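Student robotics club at Novstead records table cleaning by hand

NOVSTEAD: The student robotics club of Novstead Technical College has opened its new project this October, and the first weeks of it are spent at a round white table with a plant beside it. The students are making recordings of small household tasks, which later will be used to teach a robot arm to do the same tasks. The club has given the project the name Jiltgate. 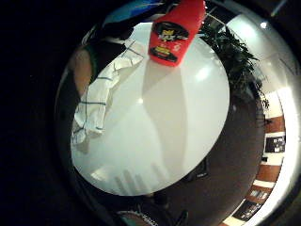
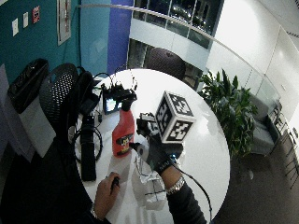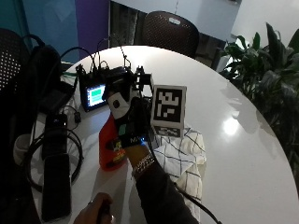
The round table and the red bottle during the work of the Jiltgate project, from three points of view.

The club has 14 members, and most of them are in the second year of their studies. They divided themselves into two groups. One group takes care of the recording and the other group writes the software that sorts the material. After each month the groups will change places, so that every member has learned both kinds of work before the summer.

For a recording, a student puts on a black glove with sensors and handles the objects on the table, for example a red bottle or a white cloth with a dark check pattern. Printed black-and-white markers help the software to calculate positions. There is also a tool which is held in the hand and has a gripper and its own camera, and the students want to compare what can be learned from it and what can be learned from the glove.

According to the club, the beginning was slower than it was planned. In the first afternoon the members made only 16 recordings that they wanted to keep. Several others had to be deleted, mostly for the reason that the student moved too fast or the sleeve covered the marker. The members wrote a page of rules after this, and it now hangs in the club room. It asks them to start every recording with the hand at rest, to say the name of the task aloud, and to take the cloth by a different corner each time.

Until now 708 recordings have been accepted. The plan for the whole study year is 3,549, a number that comes from the list of tasks and objects which the club agreed with its teachers. The list includes lifting, turning and putting down a bottle, folding a cloth, wiping a table and moving a cup from one side to the other. Wiping is considered the most difficult, and it will be left for the second half of the year.

The project has support from Říha, a small company for laboratory equipment, which paid for the cables and a part of the sensors. The college gives the place and two teachers, who are present at the sessions but do not take part in the recording.

In spring the club will travel to the student robotics meeting in Ramham, where each team has to show a robot arm that tidies a table it has not seen before. The Novstead team was there also last year, with a line-following vehicle, and finished in the middle of the results. This time it is registered in the category for household robots, which the meeting has introduced for the first time.

The club meets in the afternoon, from four o'clock until half past six. Students from all departments may join, and experience in programming is not required. For the recording group new members receive one training session with the glove before they work alone. Those who are interested can write their names on the sheet at the door of the club room or come directly to a meeting.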